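Who Keeps the Small Stuff? Storage Habits in Share Houses
Final project report – Dinesh Patwary

I picked this topic because I lost my bike light charger three times in one semester, and my tutor said that if I was going to complain about it every week I may as well write it up. So I did! I wanted to know how people living in share houses near the Villport campus look after little things: batteries, spare keys, cables, memory sticks, the odd screw that fell off something and might be important.

How I did it

I put a short survey up in August through the student housing page and got 70 replies. I then visited a handful of houses in Pesusham (mostly friends of friends, so not a very scientific sample, I know) and asked people to show me where they'd go first to find a spare battery. The whole project cost me $300, nearly all of it bus fares and the gift cards for the survey draw.

I also asked each house to pick one shared spot for small things and stick with it for a fortnight. Some went with a kitchen drawer, some with an old biscuit tin, and a few tried a proper organiser with little drawers.

What people told me

The kitchen drawer won by a mile. Nearly every house has one, and nearly every house is a bit ashamed of it. One woman in Pesusham pulled hers right out and tipped it on the floor for me, and we found two keys that didn't fit any door in the place.

Clear drawers were the favourite with people who tried them, mainly because you don't need labels. The complaint was that a drawer gets taken out, left on the bench, and never goes home again.

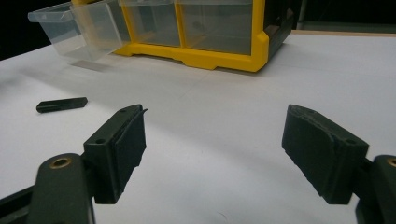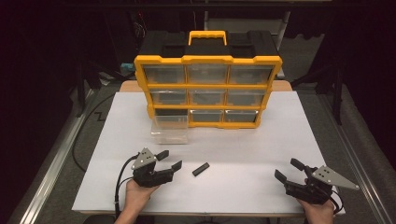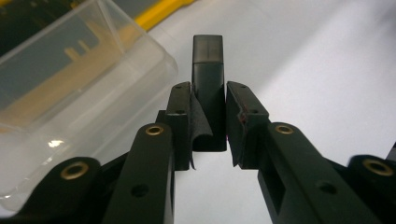 Small storage and small things.

The other thing that came up a lot was colour. Black things go missing! People with bright key rings or a bit of tape around their cables said they spent far less time hunting, and one bloke in the Wainwright building had painted all of his chargers with orange nail polish. I've since done this to mine and my housemates think I've lost it.

Who tidies was a touchier subject. In most houses the same person does it every time, and that person is usually the one who's lived there longest. I'd left a question about this off the survey because I thought it would be boring – big mistake. It was what everybody wanted to talk about, and I ended up with pages of notes I had no proper way to compare.

What I'd change

I'd ask fewer questions. The survey had a whole page on garages, and hardly any of these houses has a garage. I'd also run the shared spot test for longer than a fortnight, as two houses were away for half of it and one forgot they'd agreed to do it.

My raw notes and the survey form are in the appendix, along with the floor sketches from the Pesusham visits. The sketches aren't to scale.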